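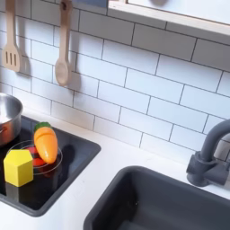 Slotted spatula and spoon in pale wood, against white tile.

Beltau Utensil Oil, 105 ml

Beltau is a thin plant oil for wooden spoons, spatulas, boards and small wooden toys. We mix it in our workshop in Wasudwood from linseed oil and a little carnauba wax. It has no color added and almost no smell after it has dried. The first recipe was made by Svatopluk Holub for his own carving, and we have changed it only once, when the old wax was not available anymore.

How to use it

Wash the piece with warm water and let it dry overnight, standing up if possible. New wood without any finish should be sanded lightly after this first wash, as the water raises the grain. Put a few drops of oil on a cotton cloth and rub along the grain. Do not forget the end of the handle and the edges of the slots, where the wood drinks the most. Wait 44 minutes and wipe off everything that is still shiny. If you leave it longer, the surface becomes sticky and you will need to rub it again with fresh oil to loosen it.

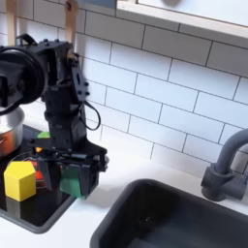

For a new spoon we recommend 2 coats, with one full night between them. After that, one thin coat every month or two is enough for tools you use daily. Boards need more. A spoon that looks pale and feels rough on the tongue is asking for oil — this is the sign my colleague Zdislava Krajčí teaches to everybody who visits our stand at the market.

The oil is fully hard after three weeks at room temperature. You may use the spoon for dry food earlier, but please wait with hot soup. Treated wood should not go in the dishwasher, and it should not lie in the sink.

Beech, maple and birch take the oil evenly. Olive wood takes very little, so start with half the amount. On dark walnut the difference is small, but the handle will feel smoother. We do not recommend Beltau for painted or lacquered pieces, it will only stay on top.
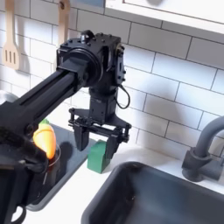 Black arm and gripper, with the arm coming in from the left.

Storage and safety

Close the bottle well and keep it in a dark cabinet. An opened bottle is good for one year. A skin on the surface of the oil can be lifted out with a toothpick. Cloths with linseed oil can heat up by themselves, so spread them flat outside to dry or put them in a jar of water before you throw them away.

Details

Contents: 105 ml, brown glass bottle with dropper
Ingredients: linseed oil, carnauba wax
Made in batches, the next one is ready in February
Larger can for workshops: on request, please write to Otakar Kováčik
Goes well with: Zikby cotton cloths, Zeman sanding pads (fine)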